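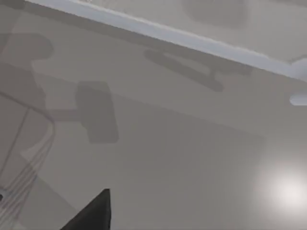 **Tema: ¿Hay ya algún robot que sirva para la cocina?**

**tornillo_flojo**
Abro hilo porque en el taller me insisten en que en un par de años la casa se limpia sola. Yo tengo un Zillano de segunda mano, 600 euros, y aspira bien mientras no haya flecos. De ahí a fregar una sartén hay un mundo. ¿Alguien ha visto algo que funcione fuera de un vídeo promocional?

**mrs_bobina**
Depende de lo que llames funcionar. Coger un vaso y dejarlo en otro sitio está bastante resuelto. Lo difícil son las cosas con bisagra, porque la mano tiene que seguir el arco de la puerta y no tirar en línea recta.

En simulación se practica mucho con eso. Un microondas blanco con la puerta abatida y la pinza negra apoyada en la cara interior, por ejemplo:

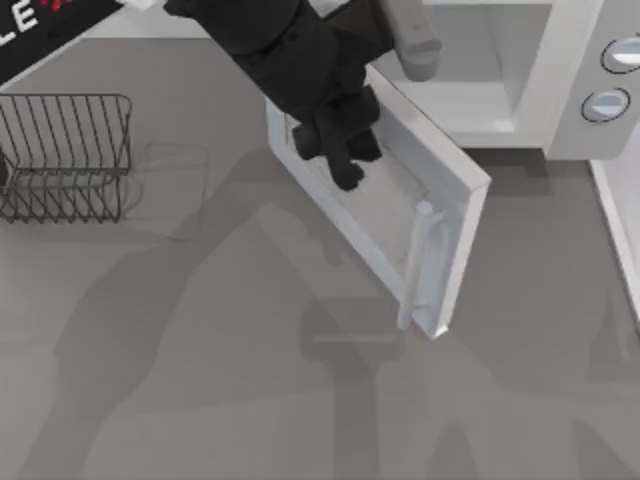

Con el tirador largo también hay trabajo, hay que decidir por dónde se agarra y cuándo se suelta. Nosotros en Dramia lanzamos más de 2000 intentos por tarea antes de tocar un brazo de verdad.

**kardan77**
Simulación, claro. Ahí las puertas no tienen grasa ni el muelle vencido. Mi microondas hay que cerrarlo con la cadera.

**mrs_bobina**
La fricción y el muelle se varían a propósito en cada intento. No lo cubre todo, pero tampoco es un dibujo animado.

**tornillo_flojo**
Vale, ¿y en nave? Porque a nosotros nos ofrecieron un Onu para alimentar la fresadora.

**kardan77**
Eso sí lo compro. Pieza igual, sitio igual, todo el turno. Tenemos 2 y solo paran cuando la viruta tapa el sensor. En una cocina cada plato está donde le dio la gana al último que pasó.

**pasamanos**
No estoy de acuerdo con kardan77. Una cocina cambia menos de lo que parece, el escurridor y el microondas llevan años en el mismo sitio. El problema es el precio. Lo que pedía Dudadley en enero por un brazo con instalación no lo paga una familia.

**kardan77**
El escurridor no se mueve, lo que hay dentro sí.

**tornillo_flojo**
Pregunto entonces a mrs_bobina: ¿abrir, meter el plato y cerrar, todo seguido, lo hace ya el vuestro?

**mrs_bobina**
Por separado, sí. Seguido falla bastante, sobre todo al pasar de una cosa a la siguiente. Si saco números de este mes los pongo en el hilo.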